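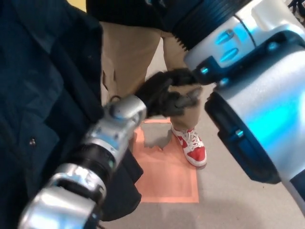 Five ways to hold a jacket

Meenakshi Annamalai has spent most of the past year thinking about how a coat hangs, and she would like it known that she was once going to work on bridges.

Her group at the Greston lab in Hamilton studies how a two-armed robot should handle clothing, a job most people learn before kindergarten and then do badly for life. The project is called Sternon. Its first result, circulated in March, concerns what happens in the moments before anything gets folded.

"Everybody wants to show you the fold," Annamalai says. "The fold is the last bit. If you've picked the thing up wrong, you're folding a problem."

The older method, which she helped write and now discusses the way other people discuss their first haircut, had the robot grab the garment at whatever point looked highest and sort things out from there. It was fine with tea towels. Jackets have sleeves, linings, fronts that swing open and a great talent for looking like some other jacket from the wrong side.

The new method, Valance, works in two stages. The robot lifts the garment and lets it hang, then moves it a little and watches what the cloth does. From the way the edges swing, the software guesses which edge is which, and only then commits its second hand. Perrine Sabatier, who came to the group from theatre costume, suggested it after one afternoon of watching the old system work.

"I said, why does it not shake it?" she recalls. "In wardrobe you pick up a coat in the dark, you give it a shake, you know where the collar is. They wrote this down as if I had said something clever." 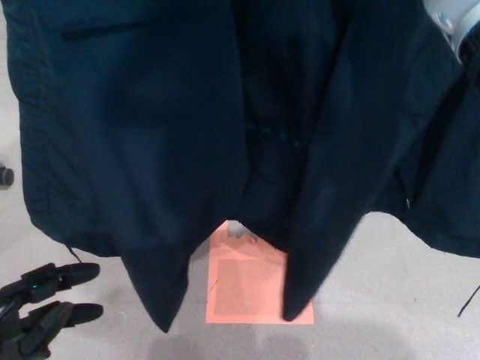
How much better is it than the old way? With jackets, the second hand now goes to the right edge in 90 trials out of every hundred, well ahead of the grab-the-top method, and the gap is widest when the garment starts out inside out.

Tharun Chowdary, the student who ran those trials, is less impressed by the number than his supervisor is. The tests used eight garments, all of them his or Annamalai's, and he suspects the software has become an expert in their particular wardrobes. Dark linings remain a nuisance. "Navy on black is a miserable combination," he says. "I can't tell what I'm looking at half the time either, and I own the jacket."

Speed is the other sore point. A careful shake and a second grasp take long enough that visitors begin to check their phones. Chowdary once timed Sabatier against the robot and has declined to put her result in the paper.

Anil Alva, who looks after the arm control, spent much of the winter on the shake itself. Too gentle and the cloth tells you nothing. Too hard and you have thrown a jacket across a lab, which he has done. The version they kept is a short sideways movement, repeated up to five times if the software still isn't sure. After that it gives up and starts again, a habit Alva considers the most mature thing about it.

Next come raincoats, which are stiff, shiny and by all accounts dreaded. Annamalai has bought two second-hand.

"One of them has a hood," she says. "We're not discussing the hood yet."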